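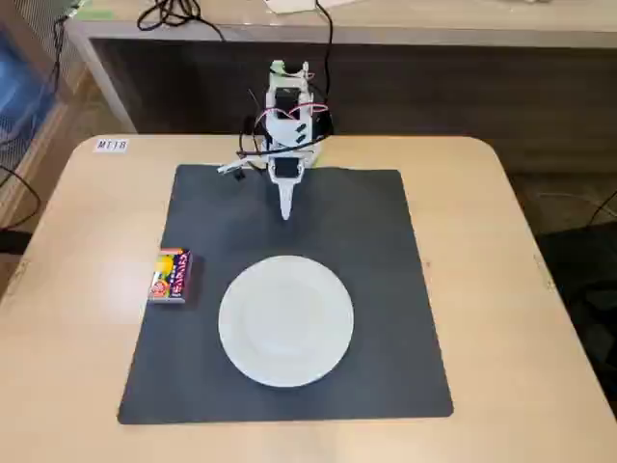 Small packs, gallery 2: citrus

Halska Packaging Collection. Page revised 18/12/2018.

The collection holds small printed boxes and cartons from sweets, snacks and drinks, kept for the printing and the board and not for the contents. Gallery 2 covers packs with citrus on the main face. There are 88 packs in the citrus group, and 38 of them carry Japanese text. Colours on screen will differ from the printed board, dark blues and purples most of all.

Notes on the group follow the order used in the other galleries: ground colour, fruit, lettering, marks, board, storage.

Ground colour

Dark grounds are less common than white or yellow ones in this group. A navy or purple ground gives strong contrast with yellow fruit, but it shows wear early. Once the ink cracks along a fold, the pale board comes through as a thin line, and the line widens each time the pack is flattened and put up again. White packs with the same amount of handling can look almost new.

Dark blue and dark purple are hard to tell apart under warm lamps. Earlier lists in the collection recorded both as "dark blue", then some as "violet", which made sorting by colour useless. The current list uses "dark" only, with a colour chip reference where the pack has been checked in daylight. Packs not yet checked have a blank in that column.

Citrus on a dark ground

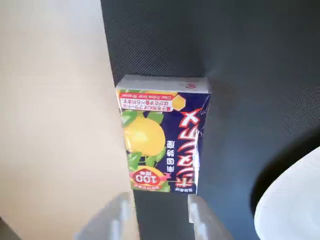 Fruit drawings in the group fall into two kinds, whole fruit and cut fruit, and the whole fruit are harder to identify. A cut lemon shows its segments and its pointed end. A whole one drawn large and nearly round could be a lemon or a grapefruit, and the yellow fruit with green leaves on this pack is one of those. It is listed under "yellow citrus" and will stay there until the product name has been read by someone competent. The name is in large red katakana with a white outline, set in a column beside the fruit, with a jagged red burst near one end. The round red and yellow badge has the figure 100 on it.

Lettering

Vertical lettering is entered in the list as a column, horizontal lettering as a line. Where both occur on one face, the column is usually the product name and the lines are secondary, though there are exceptions and the list does not assume it. Outlined letters are noted separately. A white outline round a red letter has to be registered closely, and slight misregister is visible as a dark gap on one side. This is the quickest check on print quality for dark packs and can be done without a lens.

Small text at the foot of a face is transcribed only if it can be read without magnification. The remainder is marked "small text present". Transcriptions keep the original script. Translations go in a separate column with the initials of the translator, and no translation is entered from a machine dictionary.

Marks

Badges, emblems and hexagons are listed by shape and colour first, then by wording. A figure 100 is entered as "100 mark". It is not entered as a juice claim unless the accompanying characters have been read, as the same figure is used on packs for other purposes. The same rule applies to small circular logos, which are left as "circular logo, colour" until matched with a known maker.

Board

Most packs in the group are thin folding board, printed outside only. Three things are recorded for each: the direction of the main fold, the state of the corners, and whether the end flaps were glued or tucked. Creased edges are graded slight, moderate or split. Slight creasing is normal for a pack that has been opened once and is not treated as damage. Split corners are left alone. Tape repairs made by previous owners are not removed.

Packs that came in the Ninh lot in September were flattened before posting. They have been left flat. Several have a second fold across the main face, made in the post, and these are graded moderate whatever their other condition.

Surface and light

A plain dark mat is the preferred surface. It does not throw colour on to a white end panel, and a pack is less likely to slide on it than on a bare tabletop. Glossy board reflects a ceiling light at most angles. Turning the pack moves the reflection from the face to a side fold, where it does less harm. The pack need not be the right way up for the record, and the list has a column for orientation.

Dimensions in the list are always taken with a steel rule, to the nearest millimetre, along the longest edge first.

Storage

Flat packs are kept in clear Plistex sleeves, one to a sleeve, face outwards. Packs still made up are kept in Trerkon drawer boxes with tissue between them, no more than 2 deep. Dark faces are not stored touching white ones. Sleeves are numbered on the back edge in pencil before the pack goes in.

The drawer boxes are a poor fit for tall narrow cartons, which have to lie on their sides. A deeper size is on order.

Corrections

Corrections to product names are welcome, with the script as printed if possible. Please quote the gallery number and the heading. Gallery 1 covers berries and stone fruit. Gallery 3, plain and unprinted cartons, is in preparation.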